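Wilumari 果蔬收纳组合(镂空篮配透明盒)

货号:3,383
系列:Griltier 厨房收纳
组成:镂空收纳篮一只,透明小盒 2 只
小盒容量:每只 875 毫升
篮子颜色:浅黄绿
小盒颜色:透明
适用:散装蔬果、袋装蔬果、小件干货、台面杂物
供货:Maksymiv 仓库

这套组合卖的是两样东西。一样是放在台面上或者柜子里的长方形篮子,另一样是能放进冰箱层架的小盒。两样可以一起用,也可以分开放在厨房的不同地方。篮子用来接住从菜市场或超市带回来的整袋东西,小盒用来装分出来的零散部分,比如剩下的半根胡萝卜、几颗蒜、一小把小番茄。

Griltier 系列以前只有篮子,小盒是后来加进来的。单买篮子的顾客来信问得最多的是零碎东西掉在篮底不好找,所以组合里配了小盒。单只篮子仍在售,货号另列,见系列目录。

篮子

篮身大致是长方形,四周有孔,上沿凸起一圈。孔开在侧面,装进去的蔬菜能透气,土豆、洋葱、姜这类不进冰箱的东西放在里面比闷在塑料袋里合适。上沿可以当提手用,两手各握一边,装满以后从台面端到水池边没有问题。单手提装满的篮子不建议,尤其是装了土豆的时候。

篮子没有盖。需要防尘的话,上面搭一块干净的棉布就行。我们试过给它配盖,配了盖以后多数人把盖子塞到柜子深处不用,后来就取消了。

篮底不带脚垫。放在光面的台面上会滑动一点,推拉的时候反而省力。介意的话,底下垫一块沥水垫或者旧毛巾。

两只同款篮子可以套叠,空着收的时候占一只篮子多一点的地方。装了东西的篮子不要叠放,上面那只会压在下面的菜上。

透明小盒

小盒是小号的长方形塑料盒,侧壁有一道道棱纹。棱纹让盒壁不容易被捏瘪,手上沾水的时候也抓得住。盒身透光,从侧面能大致看出里面装了什么、还剩多少,隔着棱纹看字就看不清了,所以日期标签建议贴在盒子的端面或者顶上,不要贴在带棱纹的一面。

容量 875 毫升指的是装到上沿的量,日常用留一点空。下面几样是我们自己试装过的:

草莓、蓝莓:铺满,不要压。
小番茄:可以装到接近上沿。
香菇:菌柄朝上放,垫一张厨房纸。
葱花、香菜段:擦干水再装,厨房纸垫底。
蒜瓣、干辣椒、八角:常温放即可,不用进冰箱。
切开的柠檬:切面朝下。

整颗西兰花、整棵生菜装不下,不要硬塞。汤汁多的东西,比如腌黄瓜、泡发的木耳带水,也不适合这种盒子,请用带密封圈的保鲜盒。

买菜回来怎么分

很多人问这套东西具体怎么用,下面写一遍完整的顺序。顺序本身可以改,家里人口多、一次买得多的,先分出当天要吃的会快一些。

一、台面清空,擦干。桌面或台面最好是平整、好擦的材质,蔬菜上带下来的泥土和菜叶屑容易处理。

二、篮子放在一侧,中间留出空地放还没拆的袋子,小盒打开放在手边。惯用右手的人一般把篮子放左边,左手扶篮子,右手拿东西。惯用左手的反过来。

三、袋子一只一只地拿到中间看。软的、带叶子的、已经碰伤的先处理,硬的放着不着急。

四、不进冰箱的直接放进篮子。土豆和洋葱不要混在一起放,有两只篮子就分开,只有一只就在中间立一张硬纸板。

五、数量少的、容易滚的装进小盒。

六、整袋不拆的,比如当天晚上就要下锅的青菜,连袋子一起放进篮子最上面,免得压坏。

七、空袋子折好,能再用的留下。绑袋口的细绳、扎带单独收在一处,不要顺手扔进篮子,细绳会从篮子的孔里穿出来,端起来的时候挂到别的东西上。 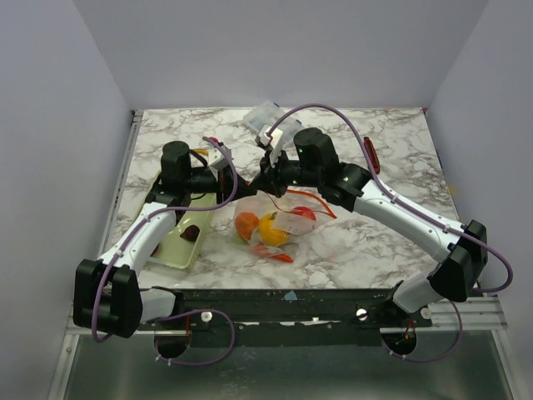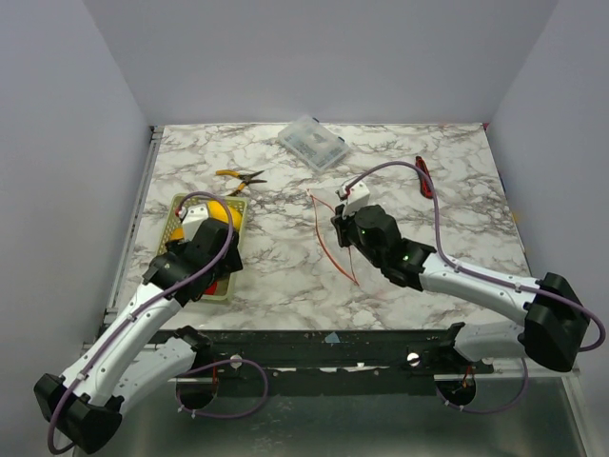 台面的搭配

篮子的颜色偏浅,放在白底灰纹的大理石花纹台面上看着清爽,放在深色木台面上会比较显眼。透明小盒在浅色花纹的台面上不太容易看见,尤其是空盒子,收拾的时候留意一下,别把它扫到地上。

大理石花纹的台面有一个麻烦:灰褐色的纹路和泥渍、茶渍混在一起,看着像是擦干净了,手一摸还有沙。分完菜之后用湿布擦一遍,再用干布擦一遍,顺着光从侧面看一眼。天然石材的台面怕酸,柠檬汁、番茄汁滴在上面要马上擦掉。仿石材的贴面没有这么娇气,但边角的接缝处不要长时间积水。

篮子可以直接放在上述各种台面上。从外面拎回来、底部沾了沙子的篮子,先把底擦干净再推,沙粒会在光面上留下细划痕。

放进冰箱

小盒可以放冷藏室的层架,也可以放抽屉。放层架时靠外放,最里面靠近出风口的位置容易冻伤叶菜。冷冻室不推荐,低温下盒壁变脆,拿出来磕一下可能会裂。

叶菜洗过再装盒的,3 天之内吃完。没洗过的能多放一阵,但要每天看一眼厨房纸,湿透了就换。水果请按水果自己的情况看,草莓买回来当天就有软的,把软的挑出来,剩下的再装。

篮子一般用不着进冰箱,侧面的孔在冷藏室里起不了多少作用。夏天厨房太热,把篮子整只放进冷藏室底层也可以,前提是放得下。购买之前量一下冰箱下层的内宽和高度,再和商品包装上标的外形尺寸对一下。

别的用法

这套组合放在蔬果以外的地方也能用。下面是老顾客写信告诉我们的,我们觉得可行的列在这里。

洗碗布、百洁布、备用海绵:放篮子里,通风。
早餐台:篮子装袋装面包,小盒装独立包装的果酱和黄油。
孩子的零食:小盒一人一只,当天的量放进去,吃完不再添。
缝纫:小盒装线轴和扣子,篮子装布头。
阳台:篮子装小铲子和空花盆。用过之后不要再拿回厨房装食物。
露营:整套装在后备厢里,篮子当水果筐,小盒装调料包。

不适合的用法也写一下。篮子不要装带刃的刀具,刀尖会从侧孔里伸出来。篮子不要用来直接沥刚出锅的面条或焯好的菜,它不是按沥热水的用途做的。小盒不要进微波炉,也不要装刚盛出来的热菜,等放凉。

清洗

新的篮子和小盒到手后先用温水加少量洗洁精洗一次,冲净,晾干。

平时篮子用软毛刷刷孔,泥土干在孔边上的时候先泡一会儿再刷。不要用钢丝球。小盒侧壁的棱纹里容易残留油和果汁,用海绵顺着棱的方向擦,横着擦擦不到底。盒子四个内角用旧牙刷。

洗完倒扣在沥水架上。小盒收起来之前要确认里面干透,叠在一起的湿盒子第二天会有味道。已经有味道的,用小苏打加水泡一夜再洗。

番茄酱、咖喱、火龙果会把透明塑料染色,染上以后洗不太掉,晒太阳会淡一点。介意颜色的话,固定拿其中一只装这些东西。篮子长期放在太阳直晒的窗台上会褪色,也会变脆,请放在晒不到的地方。

洗碗机:篮子可以放上层,用低温程序,关闭烘干。小盒请手洗。

与其他型号的区别

Griltier 系列另有一款高身篮,开孔在下半部,适合装瓶子和长的蔬菜,比如大葱、山药。本款开孔在侧壁,篮身较矮,拿取浅层的东西方便。两款的上沿不通用,不能互相套叠。

Rikitz 牌的小盒有顾客拿来和本款篮子一起用,问尺寸是否吻合。放得进去,但横着放会剩一条缝,小东西会掉下去。本款小盒竖着并排放进篮子里是稳的,上面还能再放一袋叶菜。

需要密封的,请看本店的密封盒。本组合的小盒只做遮盖和分装,不防漏,不要侧着放进包里。

包装和配送

整套装在一只纸箱里,小盒套在篮子内,中间隔一层薄纸。没有塑料泡沫填充。纸箱侧面印有货号和外形尺寸,收货时请核对。

Maksymiv 仓库每周六不发货,周五下午之后的订单顺延到下一个工作日。自提请提前打电话,仓库门口不能停车,转角处有装卸位。

收到后发现篮子上沿变形,先不要急着退。运输时受压的篮子,平放一夜一般会恢复。一夜之后还是不平,拍一张上沿的照片发给客服,换新。小盒有裂纹的直接换,不用寄回。

配件单卖。小盒可以单只补购,篮子也可以单只补购。补购的小盒和组合里的是同一种,可以混用。补购的篮子颜色按批次会有轻微差别,摆在一起能看出来,不影响使用。

常有人问的几件事

篮子能承多重。日常一个家庭一次买的蔬果没有问题。不要拿来搬砖头、搬书,也不要踩上去。

有没有别的颜色。目前只有浅黄绿。六月之后会不会加颜色还没有定。

小盒能不能写字。可以用油性笔写在端面,用酒精棉擦掉。写在棱纹面上不好认。

有没有味道。刚拆封时有一点塑料味,洗过晾一天之后就淡了。超过一周还有明显味道的,请联系客服。

放在水槽下面的柜子里行不行。行,但那里潮,土豆容易发芽,放清洁用品更合适。清洁用品和食物不要共用一只篮子。

袋装的蔬果要不要拆袋。看袋子。带孔的袋子可以不拆,不带孔、里面起水雾的拆开,菜取出来擦一擦再放。

读者留言

小满妈
买了两个月了,篮子一直放在灶台旁边装洋葱和姜。小盒给孩子装葡萄带去姥姥家了,还没拿回来。打算单补一只。

Maksym Kravets
请问高身篮的上沿宽多少?我想在同一个抽屉里放一高一矮。页面上没写。

店铺回复
高身篮尺寸在它自己的页面上。抽屉要留出手伸进去的空,量的时候请量抽屉内侧,不要量面板。

南边的厨房
棱纹那里真的要顺着擦,我横着擦了一个礼拜才看到这句。

阿杜
土豆和洋葱中间立硬纸板,纸板用久了会软,我换成了一块切小的塑料砧板,卡得住。

吃素的老周
能不能出一个只有盒子的套装,篮子家里已经有三个了。

店铺回复
小盒可以单只下单,多只一起寄,放在同一个纸箱里。

lin_h
台面也是这种灰纹的,空盒子放上去确实找不着,我在盒子端面贴了一小条红胶带。

小满妈
回复 lin_h:胶带进水会不会掉?

lin_h
会,洗两三次就掉,再贴。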